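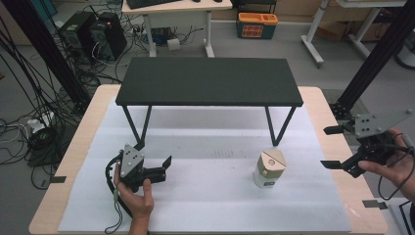

Too low for a lamp, fine for the tea tin, wrote one reader after our March item on the Flondance, and could somebody please get it back in stock. Well, it's back. Mokau put the little black table on sale again this morning, Tue 2 November, same dark flat top, same thin angled metal legs. 400 of them in this run. Price is 37, up 2 on the spring batch.

The Flondance is meant to stand on top of other furniture. Shelf, sideboard, the end of a desk. Gives you a second level, room for something underneath. A small lidded container goes in front, or under, and you get some counter back. Most buyers in spring seem to have used it in the kitchen, going by the comments on the shop page, though a fair few wanted it for plants. Mokau says go easy on the watering if so.

Main gripe last time was the feet. Thin metal on a soft wood top leaves a mark, and several people got one. Mokau now suggests a sheet of white foam under the legs and is putting one in every box. Big enough to cut down. Does wrinkle a bit, lay it out flat overnight before you trim it. No rubber feet this time, they were tried and kept coming off, according to the shop page.

Scuffs on pale surfaces were the other complaint. A white top shows everything, dark smudges most of all, and dragging the table across one is asking for it. Lift it, dont slide it. Damp cloth first, then a soft eraser if the mark is still their.
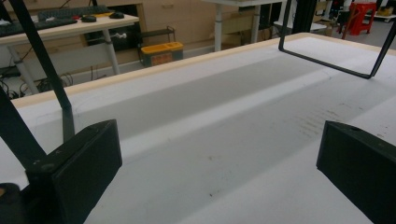 Where to get one

Online from Mokau, or over the counter at Shao in Irine from Thursday. Limit of 2 per order until the first rush is over. Shao isn't taking phone holds.

Spring buyers with marked furniture can ask for a foam sheet free, postage included, order number needed. Replies are slow at the moment.

A taller version has been mentioned. No date, no price. Comments are open below, tell us what you'd keep under yours.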